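Conserver les denrées à la maison : quelques principes

Publié le May 24, 2019 par Killian Gautier

La conservation des restes demeure, dans la plupart des foyers, une question d'habitude plus que de méthode. Le présent billet expose les règles que notre ménage applique depuis l'installation à Sendale, et que M. Yannick Lecomte a bien voulu relire.

Le premier principe concerne l'inventaire. Notre réserve compte 123 références, bocaux compris, réparties sur 6 étagères. Chaque entrée est consignée dans un cahier - le registre Huet, du nom de son ancien propriétaire - et vérifiée en juillet. 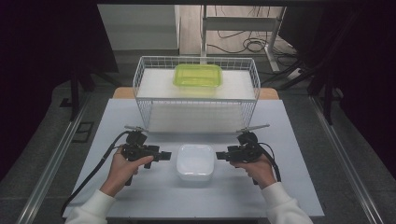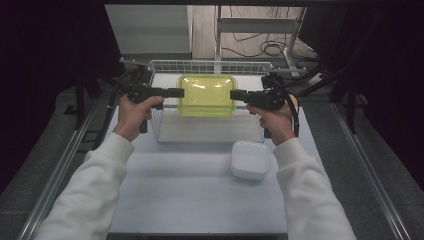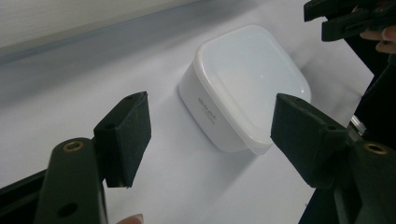 Le deuxième principe porte sur le choix des récipients. Il convient de retenir deux formats au plus, afin que les couvercles demeurent interchangeables. Le modèle carré en plastique blanc, aux angles arrondis, répond bien à cet usage : il se range côte à côte sans perte de place, et le léger rebord de son couvercle offre une prise aux doigts. Les bocaux en verre restent préférables pour les sauces, qui tachent.

S'agissant des durées, les légumes cuits sont consommés sous deux jours. Les bouillons sont congelés le soir même. Toute denrée dépourvue d'étiquette est écartée, sans exception - y compris la confiture de Mme Colley, à notre vif regret.

Un prochain billet traitera du séchage des herbes.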